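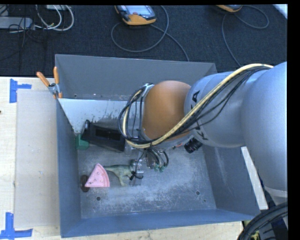
Open-topped metal bin in grey, on a wooden tabletop.

Anetti Storage Bin, Grey

Open metal bin for workshops, packing rooms and garages. The open top gives full access to the contents from any side of the bench.

Width: 700 mm
Maximum load: 30 kg
Finish: grey
Supplied: assembled

Wipe clean with a damp cloth and mild soap. Do not use wire wool or bleach. Keep under cover, as standing water will mark the base over time.

The Furano lid and the Bezerra divider set are sold separately. Dividers come in packs of 13.

Orders of 20 or more are sent by pallet from our Prostoditz warehouse. Please allow extra time for delivery in August.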